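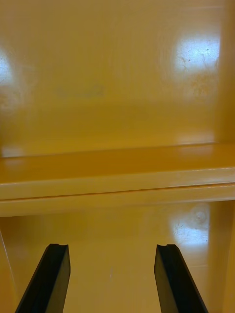 *Wrist camera, both fingers open, lower compartment of the yellow unit.*

I have been comparing two sets of fingers for the small parallel gripper, and most of September went on the camera instead. The fingers are the Trilier pair, black, with a shallow notch at each tip, and an older pair from Divard with plain square ends. The wrist camera was the same for both. So was the controller, apart from one firmware update that I rolled back the same afternoon.

The task is dull on purpose. Reach under the shelf, close on a small block, lift it clear, bring it out, put it back. Glossy yellow plastic is a poor background for nearly everything I run, and I wanted a poor background.

## Exposure first

With auto exposure on, the overhead light shows up as pale patches on the back surfaces, above and below the shelf. Every time the wrist tilts, the patches slide and the exposure chases them. The black fingers then go from charcoal to a flat silhouette and the notch edges vanish, which upsets the tip tracker.

I fixed exposure and gain by hand, using the fingertips as the reference and letting the glare clip. Fathima Dissanayake suggested a polarising film over the lens. It cut the reflection on the back wall at some angles and did very little at others, and it cost enough light that I had to lengthen the exposure. I took it off again.

White balance is also locked now. Left to itself it saw a view full of yellow and pulled everything towards blue.

## Fingers

I ran 200 attempts per pair, same block, same start poses, order shuffled. A failure is any attempt where the block isn't back on its mark at the end.

| Fingers | Attempts | Failures |
|---|---|---|
| Trilier, notched | 200 | 28 |
| Divard, square | 200 | 56 |

Half the failures, then, but I wouldn't buy on the strength of that table. A good share of the Divard failures were the tracker losing the tips before the gripper had closed at all. The notch gives it two corners close together at a known spacing. A square end against a scuffed, shiny wall gives it rather less to hold on to. I stuck a strip of matt tape on the Divard tips for a short extra run and tracking improved, though I didn't do enough attempts to put in the table.

Grip itself was much the same. Both pairs slipped when they closed on a corner of the block.

## Clearance

The front edge of the shelf is thick and rounded, and it overhangs the compartment. My first approach path came in level and left almost no room for the wrist housing. Firdevs Karabulut rewrote it so the arm drops first, tilts up, then goes in. It is slower. It also stopped the protective stops, which had been eating a fair part of each session.

The depth estimate on the back panel is still bad. There is one tiny white speck on it that the feature matcher likes very much, and between that and the edge of the glare it will happily fit a plane at the wrong angle. For now I mask the panel and use the shelf's front edge instead.

## Controller

I logged 1,246 closing commands across all the testing, tape run and aborted sessions included. The Plendisberg controller acknowledged each one. Latency was steady on the wired connection and I saw no reason to try anything else.

Next is the Şimşekoğlu arm, if the adapter plate fits. The bolt pattern on the drawing doesn't match the one on the flange, and I've written to ask which is right.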